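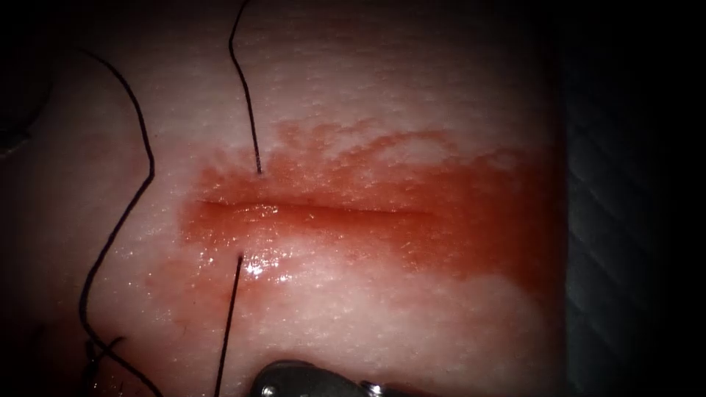
Pietrzak stitching

Pietrzak stitching (most of us just say "the Pietrzak") is a way of teaching a surgical robot to sew up a cut by letting it copy people, one small move at a time. I've been around the method since its early days at Birnley, so forgive me if I talk about it like an old friend. This page covers how it works, how it did in testing and what still goes wrong.

Where it came from

The idea grew out of a long argument between Haruna Noguchi and Jailson Meireles. Haruna wanted one big model that would watch the video and do the whole stitch. Jailson wanted to break the job into steps and write rules for each of them. Rin Murakami got tired of hearing about it and wrote something in the middle over a January break: one model, but with a little label telling it which part of the stitch it's in. It worked better than either of the other two, and we've been fiddling with it ever since!

How it works

A person drives the robot and sews practice cuts in soft skin-like pads. We save the video from the robot's cameras along with every move of the arms. The stitch is then chopped into stages: pick up the needle, line it up, push through, pull the thread, tie. The model learns to guess the next short burst of movement from the pictures and the current stage, and a second, smaller model decides when to move on to the next stage.

The training set everybody uses now is called Sinthorpe, and it has 1,269 stitches in it. Chie Aoki checked the stage labels by hand, all of them, and still speaks to us.
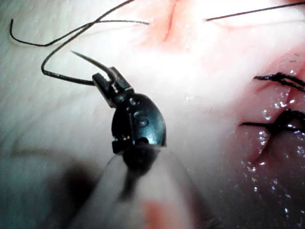
Needle held in the jaws of the driver, with tied stitches along the wound at right.

Why the fake blood matters

Early on we trained with nice clean pads, and the robot looked great until we put red fluid on them. Then it lost the edge of the cut and poked the needle in wherever it felt like. Mixing stained pads into the training helped more than anything we did to the model itself. Shiny wet spots are still a pain, though, and so is loose thread, because a black loop lying on a pale pad can look an awful lot like the bit you're supposed to pull.

Results

In the main test at Birnley the robot got 60 fresh cuts, with no help allowed once it had started. It placed a usable first stitch in most of them, and the old rule-based program (Wosance, still running on a computer under my desk) fell well behind once the pads got messy. We also found that going past 1,000 training stitches hardly changed the needle push but made the knots a lot better. I'd have bet on the opposite.

Known problems

Knots are the weak spot. If the short tail slips under the long one, the robot will often keep looping away as if all is well. It also handles curved cuts badly, and so far the whole thing has only been tried on practice pads.

See also

Wosance
Sinthorpe stitch set
Needle handover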